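Follside Publishes Gripper Comparison for Network Cable Handling

FOLLSIDE, August — Follside has released first results from a bench comparison of two finger sets for its Plida two-arm station. The work covers a task common in equipment assembly: picking a network cable out of a bin, passing it from one arm to the other and presenting the plug to a coupler.

Each finger set completed 261 cycles under the same Jirnex controller. Bin position and arm speed were held constant. Cable pose was left to chance.

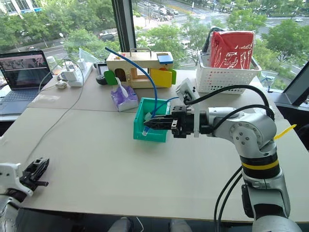

Right arm with its gripper lowered into the green bin, holding a blue cable.

The standard flat fingers needed a second grasp in 30 cycles, most of them when the plug lay against the bin wall. The serrated fingers reduced that number to three. Closing force was the same for both sets.

Wrist cameras were used for the handover — the head camera alone loses the plug once the jaws close on it. Images from both wrists go to the controller, which corrects the approach of the receiving gripper before contact. 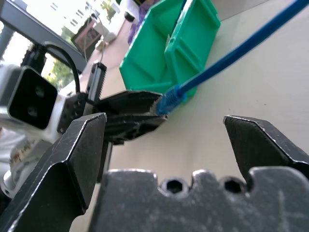 Coupler Alignment

The second part of the comparison concerned the coupler. One arm holds the connector block while the other brings up the plug. Angular error at the fingertips was logged before each insertion attempt, and runs in which the cable slipped in the jaws were kept in the data.
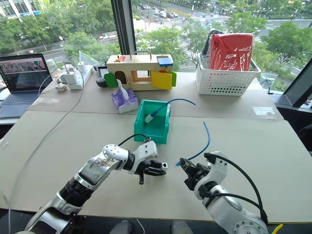 Courtois said the slip data would be of more use to integrators than the cycle counts, and asked that cables with stiffer jackets be added to the next round.

Follside plans a further 175 cycles per finger set with a revised controller setting. The test log and finger drawings are available to Plida users on request.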